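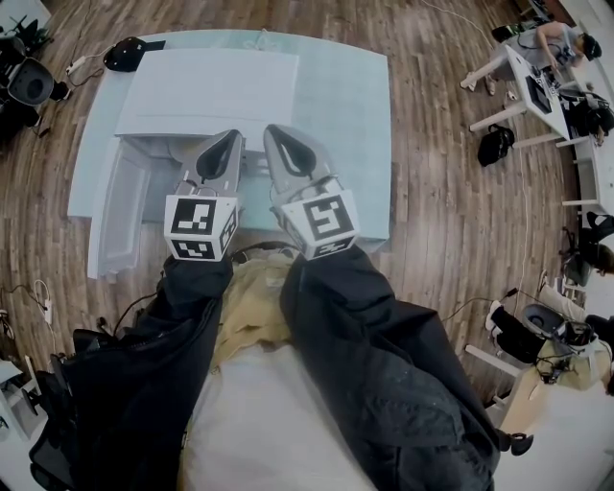 Checking and re-seating marker cubes on a pair of gripper fingers

The maker's sheet for the Clukeo fingers says the cubes "need no routine care". I don't believe it, and after 654 sessions on our pair at Irnbridge I have the log to back me up. Plan on doing this every 200 sessions, whatever the sheet says.

You will need a soft dry cloth, a small hex key, a steel rule and the tracking software open on a screen you can see from where you sit.

1. Stop the recording and unplug the cables at the base of the fingers. Pull on the plug, never the wire. Shahram Ghaffari swears you can leave them in. He has also replaced two.

2. Wipe the faces of both cubes, including the undersides. A greasy thumbprint on a black square is enough to make the tracker lose it under a bright lamp. No spray. The sheet suggests alcohol, and on our first set it lifted the print.

3. Hold the finger by its base and try to twist the cube. Any movement at all is too much. Undo the screw, push the cube hard against its seat and tighten until it just bites. The plastic strips easily.

4. Look at the black pads near the tips. If a corner has lifted, peel the whole pad and fit a new one. Gluing a corner back down lasts a day at best.

5. Close the fingers gently and check that the tips meet level. If one sits proud, take it off and clean its seat before you blame the software.

6. Plug in again and run the static test with the fingers held still over the table. Ours logs 1361 readings and gives a jitter score. I ignore the green tick, which comes up for almost anything, and read the worst single value for each cube.

7. Tilt each hand slowly until the front marker turns away. The side and lower markers should pick up with no jump. If the position leaps, go back to step 3.

Ghazal Mohammadi at Vinidcombe skips step 7 and says her data is fine. Maybe so. I'd want to see the plots first.

Write the session number on the log sheet when you finish.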